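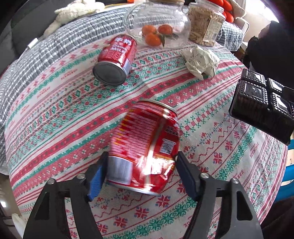
From: Rima Khasawneh
To: Urcombe workshop list
Date: August 8, 2023
Subject: Re: [urcombe] hand gripper, table clearing

Thanks for the write-up, and for bringing the thing along to mine. I've read your message twice now and I still don't think we're as far on as you say. Your text is quoted with my grumbles in between.

> The jaws are basically done. The linkage is stiff enough and the
> blue pads hold whatever we give them.

Stiff enough in one direction. Hold the left jaw by the tip and push it sideways and you can feel the play at both pins. I'd like to know if that's the holes or the pins before anybody cuts another set. If it's the holes then new pins are money down the drain. Flarov sent us the last lot and I never measured them, so that one's my fault.

As for the pads, "whatever we give them" has mostly been empty cans. A crushed can is kind to a gripper. It has creases to catch on and it weighs next to nothing. A full one is smooth and heavy and I've yet to see us try one.

> I've got 184 grabs recorded and I reckon that's plenty to start
> training. Fakir can chew through it overnight.

I'm sure it can, it'll chew through anything you feed it. My worry is what comes out. Out of your 184, 77 are the same sort of grab on the same sort of can, coming in from the front. If we train on that we'll have an arm that's very good at one can and hopeless with a sponge. The people who write these things up talk about 2,000 grabs as a small set. I don't say we need that many for a shed project, but I don't believe we can get by on a tenth of it either.

> For the clearing task I suggest we just use a heap of ordinary
> rubbish and let it sort itself out.
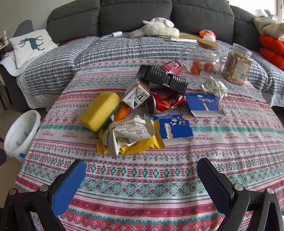 Nurnutden wrote back off-list that a heap is the wrong place to begin, and that we should lay single things out on a bare cloth until the arm can manage those, then let them overlap. I asked if I could pass that on and was told yes. I half agree. Flat wrappers worry me more than the heap does. With a can you can be a centimetre out and still close on something. With a wrapper lying flat on the cloth you either get the edge or you scrape along the top, and if you press harder you pick up the cloth as well. A tray leaning on other things is its own headache: pull it first and the rest shifts, and now every position you worked out is stale.

> Glass things can stay on the table, it'll learn to leave them.

No. Sorry, but no. It will learn to leave them after it has knocked one over. I'm happy to have a teapot there while a person is holding the gripper. Once it's bolted to the arm, anything that breaks goes in the kitchen, and I want the stop button on a lead long enough to reach the sofa.

> Should be ready to show by the end of August.

Show what, though? If you mean a clip of it lifting a can into a bin, fine, we could do that next week and it would prove very little. If you mean clearing a table it hasn't met, with things on it we didn't choose, I'd put that a good way off and I wouldn't promise it to anyone.

What I'd do next, if anyone's asking:

Measure the pins and holes on both jaws, write the numbers down, post them here.

Record grabs on the sponge, the card and the wrappers before any more cans.

Keep 2 sessions back that Fakir never sees, and test on those only.

I can do the measuring. Somebody else will have to lend me decent calipers as mine read differently every time I shut them.

Rima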